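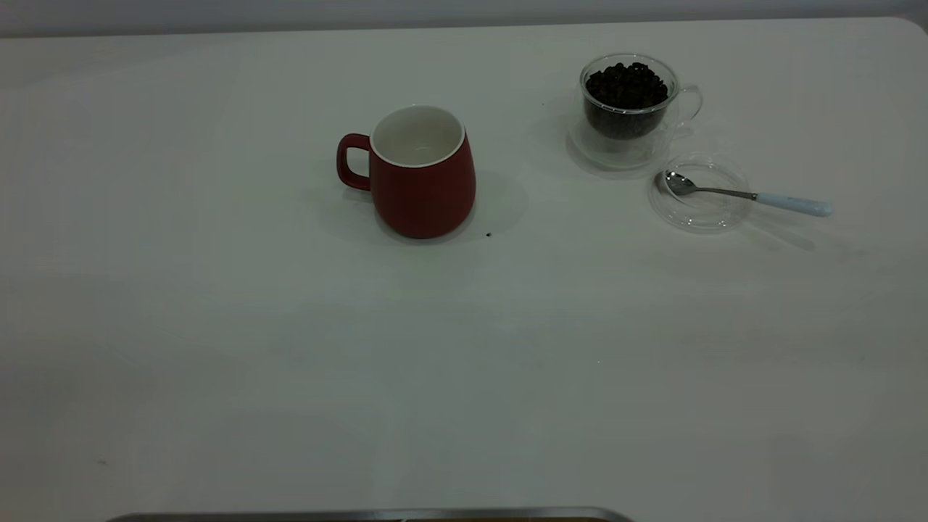 3.2 Words for drinking vessels

The richest part of the Irkel word list, and the part we most enjoyed working through, is the set of terms for things people drink from. We had expected kitchen words to be dull next to the farm and weather terms that fill the older surveys of the valley. They were full of surprises. Of the 104 household items we asked about, the plain mug produced more different answers than any other, and speakers were eager to defend their choice, often at length and often against a spouse in the next room.

We interviewed 300 speakers in the two towns, Stivinitz and Roltisham, using the same order of questions in both. The interviewer first described the object in words ("something you drink coffee from, with a handle") and wrote down the first name given. Only then did the speaker see a picture card. A red mug with a rounded body, a looped handle and a white inside is shown in Figure 1. Answers that changed after the card was shown were kept as second answers and are not mixed with the first ones in the tables.

In Stivinitz the general word covers anything with a handle, whatever its size or material. Speakers there used it for a tin camping mug, a child's cup and even a small milk jug. Asked for a narrower word, most of them simply added an adjective: the big one, the good one, the one for guests. In Roltisham the picture is very different, and to us thrilling. The same general word exists, but older speakers save it for vessels without a saucer, and they have a second word for those with one. A third word turned up in the streets near the river. It refers to the shape of the body, and speakers used it only for mugs that bulge at the sides. Straight-sided mugs were firmly refused the name. One speaker went to her cupboard and sorted the whole top shelf for us, talking all the while, and that recording is among the best in the collection.

This third word is missing from the Szekeres glossary, the only earlier source for Roltisham, although the glossary does list a very similar form meaning "small barrel." We take the two to be the same word. The shift from barrel to mug is an easy one, and it would explain why the shape matters so much to the people who use it. The vowel is a problem. The glossary gives it as long, while all of our speakers have it short, and we return to this in Section 4.

Age plays a part too, though a smaller one than we had guessed. Younger speakers in Roltisham know the saucer rule and can state it clearly, but they break it in their own speech, sometimes within the same minute. The barrel word is holding up much better. Several teenagers used it without being asked, and a few had stretched it to cover a round flower pot and a squat thermos. We heard nothing like this in Stivinitz, where the word was unknown to every speaker we asked.

Verbs of drinking follow the same town boundary only in part and are treated separately in Section 3.3.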